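Brullia: powder transfer demonstrations on a benchtop chemistry setup
Data card, revision 3
Last updated: 16 Mar 2025
Maintainer: Ollar

Summary

Brullia is a set of 979 teleoperated episodes of solid handling at bench scale. The core task is moving a small amount of powder with a scoop or spoon toward a round-bottom flask held in a ring. The set was recorded to test whether a policy trained on mixed camera views handles transparent labware better than one trained on a single overhead view. It supports the Sterkon baseline and is released with the same splits used there.

Workspace

All episodes use a dark cloth-covered table, clear acrylic racks, and glassware. The dark ground was kept fixed across the set. Rack pose, flask pose, and starting scoop pose were changed between episodes. Wrist views often show only part of the workspace, and the target vessel may be out of view for long stretches – do not assume it is visible at the first step.

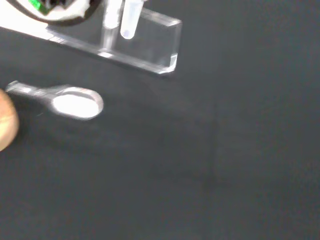 Is depth included for the wrist cameras?
Depth was recorded but is left out of the release. Readings on acrylic and clear glass were too sparse to be useful, and filling the holes changed the training results depending on the method used. Color streams and joint states are complete.

Episode structure

Each episode is one directory holding the video streams, a joint state file, a gripper state file, and a short metadata file. Timestamps come from one host clock. Episodes are divided into 7 phases: approach, grasp, lift, carry, align, tip, and retreat. Phase boundaries were marked by hand. Episodes ended early by the operator carry the flag "aborted" and have fewer phases. They are kept in the training split and removed from the test split.

Aligning the scoop with the funnel mouth is the phase with the most operator corrections. Corrections are not filtered out.

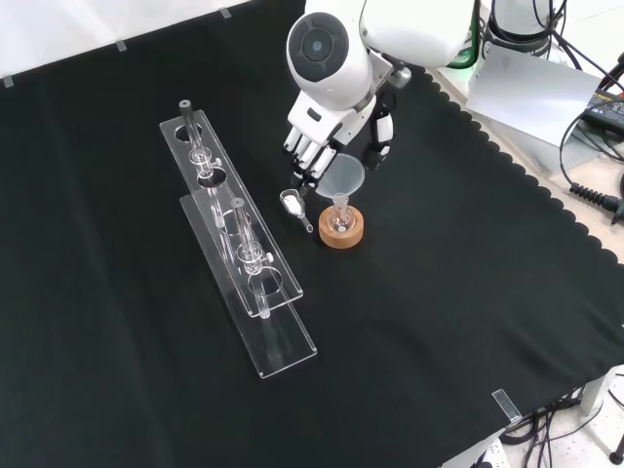
Fixed view: scoop with white powder held beside the funnel and flask.

Baseline

The Sterkon baseline predicts short action chunks from color images and joint states. We trained three variants: fixed view only, wrist view only, and both. Each variant was trained with 11 random seeds on the same split. The variant with both views had the highest completion rate on the test poses. The wrist-only variant did well after grasp but often failed during approach, mostly by closing on a bright rack edge. The fixed-only variant reached the funnel reliably and lost accuracy at the tip phase. 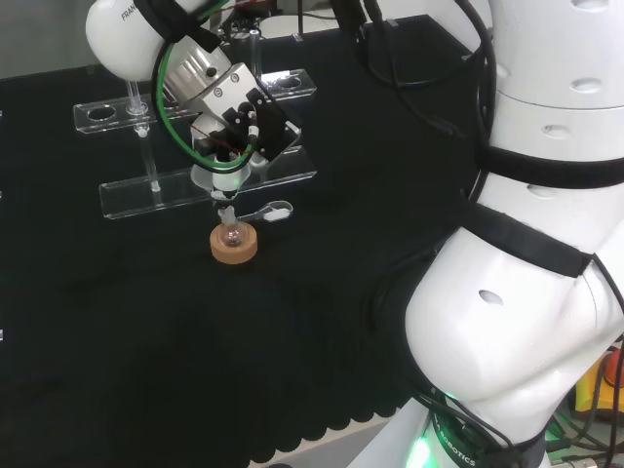

Adding a phase label as an extra input gave a small gain for the fixed-only variant and none for the other two. We left it out of the released configuration to keep the interface simple. Weights for all seeds are in the checkpoints directory, with the training logs beside them.

Labels

A transfer is marked complete when the operator judged that most of the powder left the scoop and entered the funnel. Spill is a separate binary field, set when powder was seen on the cloth after retreat. No mass was recorded during episodes, so the labels should not be read as a measure of dosing accuracy. 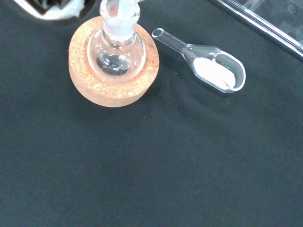 Asfaw: The spill field needs a size threshold. A few grains and half a scoop get the same value, and a policy can look worse than it is. I would rather have a coarse three-level score than the current flag.

A graded spill score is planned for the April revision. The current flag will stay in place so that earlier results can be reproduced.

Known limits

– One table, one cloth, one lighting setup.
– Clear labware only; no amber or coated glass.
– Fine powders only. Granular or sticky solids are not covered.
– Cable motion is present in some fixed views and may act as a cue for arm pose.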